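Project diary, Wanwood robotics club
16 May 2026

Bench

Got to the Kindale building at nine. The cell (Âu on the sign-up sheet, after the name somebody gave it in January) had been left powered down by the previous slot, which saved me the usual argument with the emergency stop. Homed both arms. Left arm homed on the first try. Right arm stopped short on joint four with the same following error as last week, cleared it, homed again, fine. Logged under open faults, not fixed.

Checked the joint offsets against the values in the Lenix config. Left arm matches. Right wrist roll is out by 2 degrees. I did not correct it in software. If the horn has slipped on the spline again, a new offset will hide it until it slips further. I put it on the list for the next slot with the covers off.

The gripper cables need attention. Both loop up over the wrist and both have enough slack, but when the left wrist rolls past its middle position the cable rubs on the forearm link. Going the other way it clears. For today I limited wrist roll in the config and made a note of the old limit next to the new one, so whoever has the rig next can put it back.

Layout is the mixed one we agreed on: white squeeze tubes with different caps, the small pink gloss tube, the light blue cloth, the orange case at the back left, ratchet out beside the left arm. The two power and control boxes and the one with the round buttons stay in the dark basket on the rail, out of reach of both grippers. The white basket stays empty. It is meant to be the drop-off target in the second half of the project and we have not started that half.

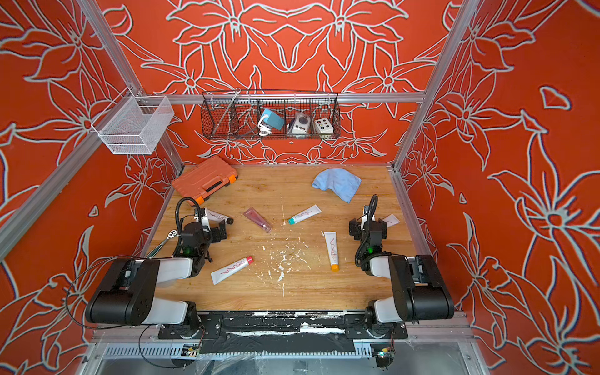
Morning runs

Task A, pick a tube by cap color and put it down on the other side. Operator commands from the leader arms, no policy running. The point was to get clean demonstrations before letting the trained model anywhere near the tubes.

13 runs recorded, two discarded. Both discards were mine. In one I let go of the leader handle to scratch my arm and the follower went with it. In the other I started the recording after the motion had already begun, and the first part of the reach is missing. Deleted both from the drive and left a line in the run sheet so the numbering gap makes sense.

Remarks on the picks:

The capped end is the better end to grab. The fingers close on something stiff and the tube comes up level. Grabbing at the middle works, but the tube turns in the fingers as it leaves the table and then the release position is off.

The teal cap was difficult all morning. It sits far back, and the left arm has to come in nearly straight to get to it. At that extension the shoulder motor draws more current and the gripper shakes. I would move that tube forward for the recording set, but the whole idea of the layout is that we do not move things to suit the arm. Left it.

The pink gloss tube is thinner than the others and the default grip width leaves a gap. Added a second preset for it. Translucent objects are also poor for the detector: with the overhead lights on it loses the outline, and with them off it loses everything else. Lights on for now.

There are white flecks over the middle of the tabletop and the detector draws boxes on the larger patches. Raised the minimum box size until it stopped. This costs us nothing with the tubes. It may cost us something with smaller parts later, so the change is written in the config header.

The flower panels are still the right choice for the background, in my opinion. Two members want plain walls. Plain walls would raise our numbers in the cell and we would find out at the demo that the model had learned the walls. Written down here so I can point at it when the subject comes up again.

Lunch, from the machine downstairs. Not recommended.

Afternoon, two-arm runs

Task B is one arm on the cloth and one arm on a small object, both working near the center of the table. It is the first task where the arms share space, and the first where the collision check in Lenix has had to do any work.

The check is too cautious as shipped. It treats each gripper as a box, and the box includes the cable standing up from the top. Two boxes of that size cannot come near each other over the cloth, so one arm stops and waits for the other, and the other is waiting too. I replaced the box with a shorter one and left the cable out of it. Cables bend. Ran at quarter speed with my hand on the stop for the first few, then at half speed. No contact between grippers at half speed. Did not try full speed.

Pressing on the cloth is harder to do by hand than it looks on the leader arms, as there is no force feedback. Too high and the cloth slides. Too low and the right arm pushes itself up off the table and throws the same following error as joint four did at homing. I do not think these are two separate faults. Added to the list beside the first one.

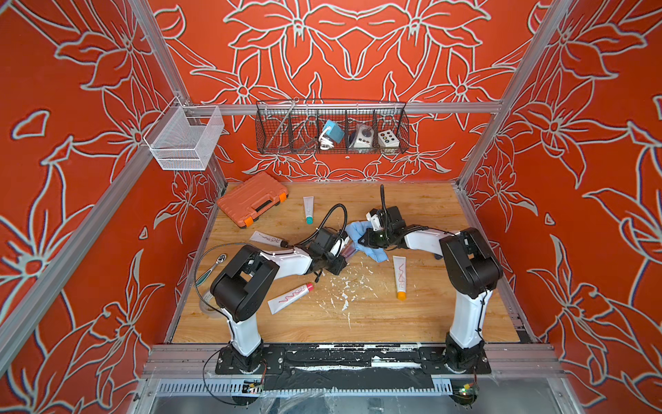

Task B, right gripper pressing on the cloth, left gripper working beside it.

Recorded 28 runs of Task B by four o'clock. Have not reviewed them. I expect to lose a few from the start, before the collision box was changed, where one arm sits still for most of the recording.

Data

The total on the club drive now stands at 1,902 runs across all tasks, counting everything kept from the winter. Backup to the second drive started before I left. It copies slowly over the shared network and I did not wait for it.

The tape is still by the left arm. I meant to use it on the sensor lead under the front edge and forgot.

Open items

Right wrist roll offset, look at the horn before touching the config.
Joint four following error, try it with the right arm unloaded and pressing on nothing.
Cable routing on the left wrist, then restore the roll limit.
Grip preset for the gloss tube, needs a proper name. It is saved as "thin2".
Review of the Task B recordings, start with the early ones.
Ask whether we can have the cell on a weekday evening. One long slot a week leaves too much to remember between sessions.

Powered down, stop pressed in, cell lights off. Key back in the Kindale office box at twenty to five.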